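# Wallin building to switch off its analog phone lines in March

7th January

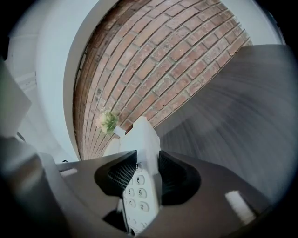 The 18 analog lines still running in the Wallin building will be shut down in March, and the tenants' calls moved to the building's data network. Plutov, the contractor, will reuse the existing copper between floors where it tests clean and pull 300 feet of new cable where it does not. Desk phones will be replaced. Cordless sets such as the white one with gray number buttons can stay in service through an adapter — one per base unit, supplied by Plutov.

Tenants should check that each handset sends tones on every key, including the # key, which the new voicemail menu uses to end a message. Extension 312 remains the front desk. Fax machines and alarm dialers are not covered by the adapters and must be reported to the building office before work starts.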